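Sosa spent most of April on a ladder, setting 463 glazed tiles into the curved back wall of the Vidal Street garden shelter.

The shelter replaces a rotted pergola that gardeners at Hisell had been asking the city to fix for years. Olga Godoy, who has kept a plot there since the garden opened, drew the first sketch on the back of a seed order. 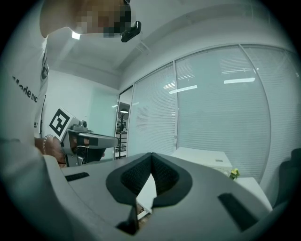
She wanted a bench on three sides and a roof that would drain into the rain barrels. Gervasio Sosa added the tiles. He fired them at Grarketti, the shared studio on Zaleck Road, and 91 of them carry leaf prints taken from the plots.

"I asked people for their weeds," he said. "Mostly I got squash leaves."
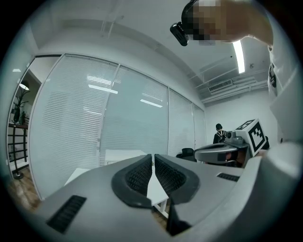
A hand on the grip of a gray gripper, with a second one in front.

The rest are plain green or white. Some 100 tiles cracked in the kiln and were broken up for the path.
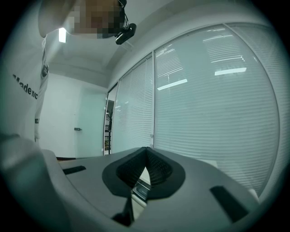

White T-shirt and head-mounted device, under the ceiling light.

Godoy has planted two grapevines at the south posts. She expects fruit in the third year if the deer stay out.

Last updated: Sun 13 September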